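Home Articles Issues Authors Search

4. Evaluation of the Trostitz gripper kit on drive handling

4.1 What is in the kit

The Trostitz kit is sold by Flerkton as an add-on for small robot arms. Buyer gets the gripper, a wrist camera with its bracket, a license for the Prundska software and one day of remote setup help. The arm is not included. We used a Universal Robots arm we already had. Price depends on the license term, and Flerkton asked us not to print our quote, so we compare on labor hours only.

The kit is aimed at people who run storage rooms and refurbishing benches. Pull a drive, carry it, put it in a tray or a test slot, go back. Flerkton's data sheet claims the fingers will hold any 3.5-inch drive, bare or in a caddy, without a finger change. This section tests that claim and two smaller ones: that setup takes one working day, and that the wrist camera is enough by itself for picking.

We bought the kit at list terms. Flerkton answered support tickets but did not see the results before submission.

4.2 Setup

Mounting the gripper was quick. Four bolts, one cable, done before lunch. The software took the rest of the day and most of the next one. Prundska wants a fixed network address and the manual gives the wrong menu for it – support knew about this and sent a corrected page. Camera calibration failed twice under our ceiling lights, then passed with the blinds down. So the one-day claim did not hold for us. A second person in our group, Abelardo Urrutia, repeated the whole setup from a clean install in August and finished inside a day, but he had our notes.

One complaint on hardware. The cable supplied for the wrist is too short for a full turn of the last joint. We limited the joint in software and moved on. A longer cable exists as a paid part. It should be in the box.

4.3 Task and procedure

The task has three steps. The gripper takes a drive from a bay, clears the bay, and places the drive in a tray. A trial counts as good if the drive ends up in the tray, right way round, with no stop by the operator. Any stop is a fail, even if the stop was not needed. This is strict, but it is how a night shift would see it.

Drives were a mix of retired units from the Dolan storage room, some bare and some in caddies. None held live data. We ran 2,000 trials in total, split evenly between bare drives and drives in caddies. Order was shuffled. The operator was allowed to refill the bays between blocks but not to adjust finger force or the taught positions. Force was left at the factory value for drives. Speed was set to 60 percent of the rated maximum, the highest setting at which the arm did not shake visibly when it stopped.

Every trial was logged with the grip width, the motor current and a picture from the wrist camera at the moment the fingers closed. Where the log and the operator's sheet disagreed we went back to the picture. Mostly the sheet was wrong.

4.4 Results

Bare drives were no trouble. The fingers close on the long sides, the width reading is steady, and the software knows from the width alone wether it has a drive or air. All fails in this group were bad placements at the tray, and they stopped when we re-taught one corner point between blocks. (Those trials stay in the totals as fails.)

Caddies were harder. Three reasons as far as we can tell. First, a caddy flexes a little, so the width reading drifts and the software calls a good grip a bad one. Second, the release tab. If the fingers land too close to it the drive can turn in the grip on the way out. Third, color. Prundska was clearly tuned on dark or metal parts. With brightly colored plastic the edge finder sometimes locked onto the caddy and sometimes onto the drive inside it, and the two give different grip centers.

Figure 6 is a grip from the caddy group. The circuit board side of the drive faces the camera, which is the case the edge finder handled worst, as the board, the gold pins and the caddy rim all offer strong lines at different angles.
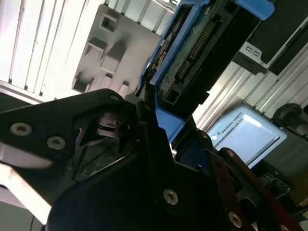
Figure 6. Wrist camera view with a drive in a blue caddy held in the Trostitz fingers. The rounded blue release tab is at top right. Teach pendant at right, partly behind a finger.

4.5 Wrist camera

The second small claim was that the wrist camera is enough. Partly true. For finding a drive in an open bay it did well, and we never needed a fixed overhead camera for that step. Once a drive is held the fingers take up most of the view and the camera is close to useless for placing. The kit deals with this by placing blind from taught points. Fine for a tray that is bolted down. Ours was not bolted at first and this cost us half a morning of fails, all thrown out as a setup fault and not part of the 2,000.

Bright light behind the part is also a weak spot. Exposure is automatic and can not be locked in the version we had. Flerkton says a lock is planned. We did not test any later version.

4.6 Wear and upkeep

No finger parts were replaced during the runs. Screws on the finger plates were checked with a torque driver after every block; 2 had backed off slightly by the end and were reset with thread lock. The manual does not mention thread lock anywhere. Linkage was not greased, as per the manual, and we felt no added play by hand, which is a crude check and we claim nothing more from it.

4.7 Limits of this test

One kit, one arm, one room. We can't say how much kits vary. Drives were all the same form factor, so the wider claim on the data sheet about 2.5-inch units in adapters is untested. We also did not test insertion. Seating a drive back onto its connector needs force control that the base license leaves out, and the add-on was not availible to us in time.

Buyers who handle only bare drives can take the kit as it is. For caddies, plan on taught grip points for each caddy type and turn off the width check – or pay for the tuning service, which we have not tried.

Notes

Raw logs and the operator sheets are held by Horacio Maldonado and can be had on request. Support tickets are quoted with permission.

Posted Sunday, September 23, 2018
14 shares 3 comments

Related items
Grip width as a cheap check for missed picks
Teaching tray points without a fixture
Short cables and the last joint: a field note
Comparing license terms for small arm software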